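Wednesday, and I have read another article telling me to throw out half of what I own. Thread, because I have opinions and the kettle is slow.

1/ The pitch is always the same. You're anxious, you're tired, you can't find your keys, and the cause is stuff. Get rid of the stuff and you'll sleep. I'd like to see who checked.

2/ The one going around this week is the Groltetti method. You "greet" every shelf in the house, take everything off it, and put back only what you've used in the last season. By that rule I own no winter coat in July and no fan in January.

3/ I bought the book. It cost more than the shelf I was supposed to greet. Page one says owning fewer books will make you a better reader.

4/ The number everyone quotes is 454. That's how many hours a year you supposedly lose looking for things. I went to find where it came from. The book cites a blog. The blog cites a Dolico brochure. Dolico sells storage boxes.

5/ The brochure has an asterisk next to 454 and nothing at the bottom of the page for the asterisk to point to. I looked at the back too.

6/ Do the math anyway. That's well over an hour a day, every day, including the ones you spend in bed with the flu. If you're looking for things that long you don't need a box, you need a doctor or a smaller family.

7/ And notice that the cure for too many things is a thing. Dolico will sell you a starter set for almost 400 dollars. Lids extra. I'm not making up the lids.

8/ My friend Edin Stojanović did the whole program last year. Every weekend for two months. I asked him how it went and he said great. I asked if he was happier and he said he'd had to rebuy the drill.

9/ Also the waffle iron. Also, I think, the tent, but he changed the subject.

10/ Someone will reply that it worked for them. Fine, I believe you. You also took two months of weekends and spent them paying attention to your own house. Maybe that was the part that did it. How would you know? The book doesn't ask.

11/ There's an Enero app now that goes with all this. You log each item you let go and it gives you a score. Svetozár Sokol sent me a screenshot of his and he was at 500. He wanted me to be impressed. I asked if a box of screws counted as one item or all the screws. He hasn't written back.

12/ Pretty sure it was all the screws.

13/ What bugs me most is who the advice is for. "You can always buy another one" is great if you can always buy another one. My grandmother kept jars, string, and the good halves of worn sheets. She wasn't suffering from clutter. She'd been broke twice and expected to be again.

14/ She used the string, too. I have never seen a decluttering book with a good word for string.

15/ To be fair (I can be fair, it's early): there's a real problem under here somewhere. Some people are stuck in homes they can't move around in, and that's serious, and it takes patient help from somebody who knows what they're doing. A score out of an app isn't that.

16/ The rest of us have a drawer that sticks. Mine has a whisk in it. I know exactly which way to jiggle it.

17/ Several of you asked about the Vukčević rule, one thing in, one thing out. It's the least silly of the bunch. I tried it and lasted 5 days. I bought milk and stood in the kitchen wondering what I owed.

18/ "That's not what the rule means." Okay, so what does it mean? Do socks count as a pair? If I'm given a present, do I have to get rid of something the same afternoon, or can I wait until the person leaves? I read the whole FAQ. It's mostly testimonials.

19/ The before and after pictures don't convince me either. The before is always taken at night with the overhead light on. The after has morning sun and a plant. Put the plant in the first one and let's compare.

20/ And I'd like an after-after. Go back in a year, don't call ahead. Show me that shelf.

21/ Anyway, I'm keeping the jars. If you've got an actual study, with people in it and a group that didn't do the thing, send it over and I'll read it. Please don't send the brochure. I have the brochure.
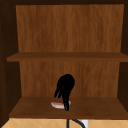 *Thread last edited Wednesday, 7:40 a.m.*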